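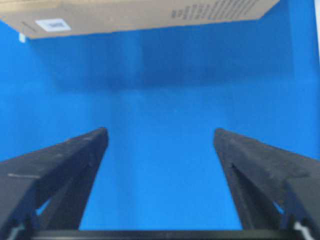 About Ulden

Ulden is a packing and storage company for household moves and small businesses. We pack, store and deliver. We do not sell houses, clean them, or ship cars, though we get calls for all of these.

The company was started by Nele Hagedorn, who had spent several years in the back office of a furniture importer and had seen how much damage was done before a truck ever left the dock. She rented one bay on Rathjen Street and took in work from two antique dealers and a piano teacher who was moving across the state. The piano teacher's sheet music is still the heaviest load for its size that we have handled.

We now have two buildings. The Rathjen building is for storage and has the office in front. The Brultby building is where packing is done for business customers, and it is not open to the public. If you are dropping something off, go to Rathjen. Mapping apps sometimes send people to the loading side on the alley. The customer door is on the street side, next to the dry cleaner.

What we do

Household packing. A crew of two comes to your home and packs room by room. Kitchens take the longest. A crew will usually finish a one-bedroom apartment in a day, and larger homes are scheduled over two or more. You do not need to empty drawers of clothing, but please take out medicine, jewelry, passports and anything you will want that night.

Storage. Units are rented by the month. Both the storage floor and the hallway are heated. We do not store food, fuel, paint, live plants or anything under pressure. Access is during office hours, and you can add one other person to your account.

Business packing. We pack and send orders for small makers and shops, mostly ceramics, lamps, framed prints and books. The minimum is 100 orders a month. Below that it is cheaper to do it yourself, and we will tell you so on the phone. Stock is received at Brultby and counted the same day, and you get the count by email the next morning.

Local delivery. We deliver up to 100 miles from the Rathjen building using our own drivers. For longer distances we book a carrier and give you their paperwork along with ours.

How we pack

Plates go on edge, wrapped one at a time. Glasses are wrapped with paper inside as well as outside. Books are packed flat in small boxes, spine against spine, and no box of books should be more than one person can carry up a flight of stairs. Lampshades get a box to themselves. Mirrors and framed work travel upright.

Every box gets a number, and the number goes on a list with the room and a few words about the contents. We tried color stickers for a couple of years. Customers liked them, but the stickers came off in cold weather and we went back to numbers. You keep one copy of the list and we keep the other for a year after delivery.

We use Hernero for our inventory records. Storage customers can get a login and look up their own lists. If you would prefer paper, ask at the desk.

Who works here

There are 7 of us on the packing crews and 6 between the office, the storage floor and the trucks. Everyone is an employee, including drivers. New people spend their first month at Brultby packing orders before they are sent to anyone's home. Nele still does most of the estimates herself, and she handles any claim for damage.

Damage

Things do get broken. If you find something, leave it in the box with its wrapping, write down the box number and call the office. We ask for a call within two weeks of delivery. We repair if a repair makes sense and pay if it does not. Boxes you packed yourself are covered for loss but not for breakage, and the agreement you sign says this on the first page.

Prices

Packing is charged by the hour per crew, with materials listed separately. Estimates are free and are done in person or by video call. Storage prices depend on the size of the unit, and the current list is on the Storage page. We do not charge for stairs.

Hours

The Rathjen office is open Monday through Saturday. We will also be open Sun 8 December for customers picking up stored holiday items. Please call ahead that week so we can bring your boxes down to the front.

Unused boxes bought from us can be returned flat for a refund. Used ones in decent shape are stacked inside the customer door and are free to take.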